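4.2 Where the working day ends

The first part of the interviews dealt with the number of hours people worked. This section deals with how they decided that work was over, a question that the 526 survey replies could only partly answer. We asked it again, in more detail, in the follow-up interviews at Rosero and Danham, the two firms with the largest share of staff working from home for part of the week.

In the survey, most respondents said they had a fixed finishing time. In the interviews the picture was less clear. Several people who had given a fixed time on the form went on to describe evenings in which they read messages, moved meetings or finished a document after eating. They did not count this as work. One team leader at Danham called it "tidying", and the same word came up with three of her colleagues. We have kept it as a code, although it covers tasks of quite different lengths. 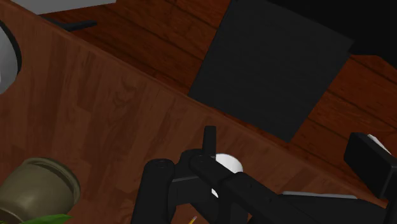

Finishing times were also affected by where in the home people worked. Those with a separate room could close a door, and most of them did. Those without one used whatever large surface was free, usually in a room with other uses. A wooden tabletop made of narrow strips, with a plank floor beyond it, is a fair likeness of what many of them described: a piece of household furniture that had become a place of work between breakfast and supper. Respondents in this group more often said that another person's needs ended their day. A child came home, or someone wanted to lay the table. Mofokeng, who carried out the Rosero interviews, noted that these people tended to finish earlier but were more likely to start again later on.

We had expected line managers to matter more than they did. At Rosero, managers had been told in March to stop sending messages after six in the evening. Staff knew of the rule and mostly approved of it, but few said it had changed when they stopped. What they watched was their own team. If two or three colleagues still showed as online, they stayed online too, even when they had nothing left to do. A payroll clerk described waiting for "the first one to go", after which the rest left within minutes.

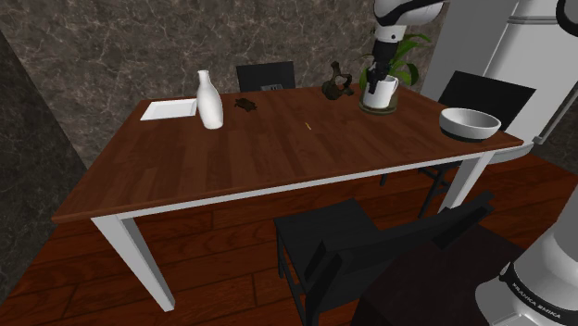

Figure 9. Dining table in a room (computer-rendered view).

Danham had no rule of this kind. It used Pimik, a shared planning tool in which each person marks a task as done, and many staff treated the last mark of the day as their finishing time. This worked well for those whose tasks were short. It worked badly for people on longer projects, who could go several days without marking anything. Two of them had begun to split their work into smaller pieces so that there would be something to close by late afternoon. Mollel has suggested that this may explain part of the rise in task counts reported by the firm over the same period, and we think the point deserves a separate check.

Pace, the third firm in the study, is left out of most of this section. Only 4 of its staff agreed to a follow-up interview, all from the same office, and their answers were too alike to be set against those of the other firms. They are used in Section 5, where the question is about travel. 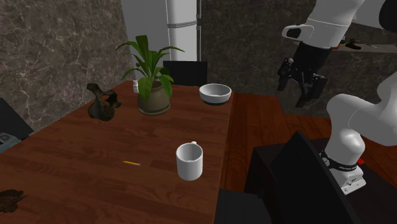 Length of service made some difference. People who had joined before the change to home working often kept the hours of their old journey. They stopped when they would once have left for the train, and spoke of the time gained as their own. People hired later had no such habit to draw on. They asked colleagues, or guessed, and several said that they had worked too late for the first few months without being told either way. None of the three firms covered finishing times in its induction material.

There are limits to what can be drawn from this. The interviews took place in working hours, so people with the fullest days may have been the least likely to take part. Answers about the evening before were more exact than answers about a usual week, and where the two disagreed we used the former. The diary exercise described in Section 6, for which 200 respondents kept a record of their start and finish times, was set up partly to deal with this problem.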